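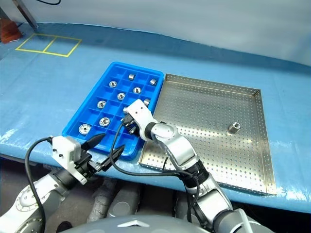 3.2. Recogida de demostraciones

El conjunto Pamari se presenta en su documentación como suficiente para aprender a trasladar piezas metálicas entre bandejas. Tenemos dudas. Para ponerlas a prueba repetimos el protocolo en nuestro laboratorio de Collalel, con un robot de dos brazos teleoperado y el software de registro Skonavstead sin modificar. Dos operadores grabaron 108 demostraciones, de las que descartamos 9 por pérdida de sincronía entre las cámaras de muñeca y la de cabeza.

El material de partida es una bandeja azul con compartimentos; el de destino, una bandeja perforada de acero inoxidable. Las piezas son tuercas, casquillos y cilindros de tamaños distintos. El protocolo original no fija ni la orientación inicial de cada pieza ni qué brazo debe tomarla, y deja ambas decisiones al operador. En la práctica, cada operador adquirió sus propias costumbres en la primera tarde, y es difícil sostener que un modelo entrenado con esos datos aprenda la tarea y no las costumbres.

Nos preocupa más la observabilidad. Se suele afirmar que la cámara de muñeca resuelve las oclusiones de la vista superior. La figura 4 invita a matizarlo: un dedo de la propia pinza tapa parte de un cilindro en la bandeja azul, y los reflejos del acero perforado compiten con el brillo de la pieza que sujeta el otro brazo.

Figura 4. Vista desde la muñeca de un brazo; la pinza opuesta sostiene una pieza cilíndrica metálica.

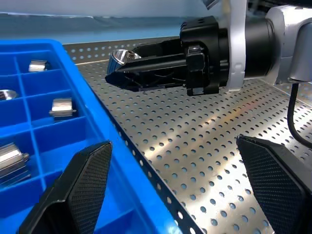
3.3. Criterios de anotación

Etiquetamos cada episodio como válido o fallido siguiendo la guía de Bloxham, que considera válido todo agarre seguido de una liberación dentro de la bandeja de destino. El criterio nos parece laxo: admite piezas volcadas y no penaliza los reintentos. Al exigir un solo intento por pieza, hasta 40 episodios cambiaron de etiqueta. Publicamos las dos versiones y, salvo indicación contraria, los resultados de la sección 4 emplean la estricta.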